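Home Projects People Theses Equipment booking Contact
Search this site Enter keywords Go

Comparing two gripper jaws for holding small objects on the Drirkden two-arm bench

Student project report
Sarahí Camacho
Submitted 2024-05-20

1. Background

The Drirkden bench has been used by the Vesberg lab for two-arm work since the winter before last. It came with a set of hard printed jaws which we call the Pacheco jaws, after the student project that first drew them. They are good at boxes and blocks. They are poor at anything narrow and round, and pens in particular tend to roll in them. In January I was asked to find out whether a softer jaw, the Duton pattern, would do better, and whether the change would cost us anything on other objects.

The project covered the jaws only. The arms, the servos and the controller stayed as they were, apart from one change to the closing current described in section 3.

2. The bench

Both arms are fixed by mounting plates to one aluminium rail along the front of the table, and can reach the middle from either side. A purple cable is clipped along each arm and comes back down past the base. The slack near the wrist has to be left fairly long. On my first attempt I clipped it too tightly and the wrist stopped short of its full turn, which spoiled a morning of trials before I found the cause. Those trials are not in the results.

For the pen tasks a small whiteboard is laid flat between the arms, so that both grippers can get to it. 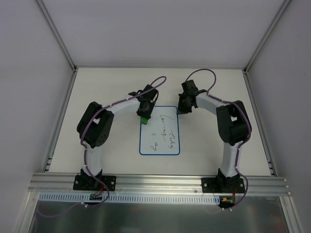
Figure 1. The bench with the whiteboard in place. The left gripper is holding a small green object over the top of the board.

3. Method

I used 18 objects, sorted into 6 groups by shape. Marker caps and thin pens made up two of the groups, and the rest were blocks, bottle tops, flat tools and soft items. Each trial was a pick, a lift, a short hold and a release. I drove the arms by hand from the leader set and did not use any learned policy, so the results include my own mistakes as an operator. To limit this I swapped jaws at the start of every session and did not keep a running score.

A trial was marked as a failure if the object fell, or if it turned in the jaws so far that it could not have been used afterwards. For a marker this meant the tip no longer pointed down at the board.

The Duton jaws bend under load and would not hold flat tools at the normal closing current. I raised the current for both types of jaw so that the comparison stayed fair. The servos ran warmer after this and I added a pause between sets.

4. Results

I recorded 2084 trials, of which 493 were failures. Most of the failures with the Pacheco jaws were in the two pen groups, and nearly all of them were objects turning. With the Duton jaws the pen groups improved clearly, but flat tools got worse. A thin spanner would push the soft pads apart at one end and slide out.

Blocks and bottle tops showed no difference that I would trust. Soft items were slightly better with the Duton jaws, although one of the pads tore in that group and had to be replaced, and I am not sure the new pad was the same hardness as the old one.

Handover between the arms was harder than I expected with either type. When both grippers are close together over the board there is little room for error, and I twice knocked a marker out of one gripper with the other.

5. Discussion and further work

For writing and other pen tasks I would fit the Duton jaws on both arms. For general use I would keep the Pacheco jaws on one side. I did not test a mixed pair for long enough to report figures for it.

The pads wear at the tip first. Anyone carrying on with this should measure them before each session, which I only started doing near the end. The printing files, the trial sheets and the current settings are in the project folder under the bench name.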